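Ruseslow Two-Arm Table Station

Made by Garkum, Pevport

Lead time: 21 working days
Order code: 1502
Sold as: complete station, or arm pair only

Overview

The Ruseslow is a tabletop station with two arms facing a shared work area. It is meant for handling soft goods: clothing, towels, bedding, bags and packing cloth. Customers use it for sorting trials, for teaching, and for recording demonstrations that are later used to train a control policy. It ships with the table frame, both arms, two grippers, one camera for each wrist, one overhead camera mount, power supplies and the operator software.

Arms and grippers

Each arm bolts to the side rail and can be moved along it with a 5 mm hex key. The arms are the same part, so a spare fits either side.
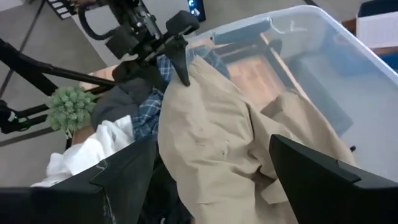 The standard gripper has two flat fingers that close in parallel. The fingers are long because cloth tends to bunch, and a short finger catches only the top layer. For garments we suggest picking up close to a free edge and keeping the grip small. A pair of khakis or a heavy jacket held near the rim of a storage bin, with the rest of the fabric hanging down into it, is a normal load for one arm, and the second arm can come in lower to take the folds. Clear bins like this one can be used, but depth cameras read them poorly, so the software relies on the color image near bin walls. If your work is mostly with thin knits, order the padded fingers (see Options).

Cables run along the outside of each arm and are held with reusable ties. Leave slack at the wrist. Most support calls in the first month are about a tie that was pulled too tight.

Table and frame

The frame is black aluminum extrusion. The top is a wooden board that lifts out for cleaning. Total weight with both arms is 135 lb, so plan on two people to move it. The frame has open slots on all sides for adding lights, bin stops or extra camera posts.

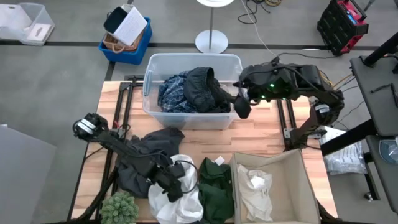 Bins and boxes do not need to be fixed down for most jobs. Put the source at one side and the target at the other, and leave the middle of the table clear enough for an arm to lay a garment down. Hard bins keep their place better than fabric boxes, which slide when a sleeve drags on them. A strip of shelf liner underneath solves it.

Software

Three control modes are included: leader arms, keyboard jog, and playback of a saved run. Recording starts and stops with a foot pedal. Files are written to the connected computer and nothing is sent out unless you set up a remote folder yourself. The computer is not included.

User comments

"We had it sorting mixed shirts and pants by the second afternoon. Dark clothes on dark clothes are still the hard part, and we added a desk lamp to help." Haf Price, Pevport

"Setup guide is clear except for the camera section, which assumes you already know how to calibrate. Leonie Zwahlen at support went through it with me on the phone. The arms have run over 1,500 hours with one gripper belt replaced." Michalis Ververidis, Cáceres

Options

Padded fingers, pair
Leader arms, second set
Rail extension for a third camera
Spare gripper belt kit

Warranty and service

Arms and grippers are covered for 3 years. Belts, pads and cable ties are wear parts. Repairs are done in Pevport. For quotes and spare parts write to Hubert Ammann in sales and include the order code.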